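### 4.2 Matchday spending after the move

Relbridge left its old ground at Urquijo for a new stadium at Jidel, on the edge of the built-up area. Bataineh (in an earlier survey of the same club) found that fans expected to spend less time near the ground once it moved. We tested this with a survey of season-ticket holders, which drew 2,841 usable replies.

Most replies came from people who had held a ticket at both grounds. We left out anyone who had been to fewer than three home matches in either season, as their answers on travel and food were often blank.
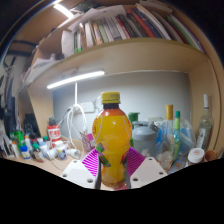
**Figure 3.** Bottled drink with a yellow screw cap.

Spending inside the stadium rose in every age group, while spending in nearby shops and cafés fell. The fall was sharpest among fans who came by car – the new site has 900 parking spaces and few shops within walking distance. Fans who came by train still tended to stop in the town centre, mostly before the match.

Eight traders near Urquijo also agreed to be interviewed. Their accounts fit the survey, though two had changed their opening hours in the same period and we can't separate that from the effect of the move. Trade on days without a match is covered in Section 4.3.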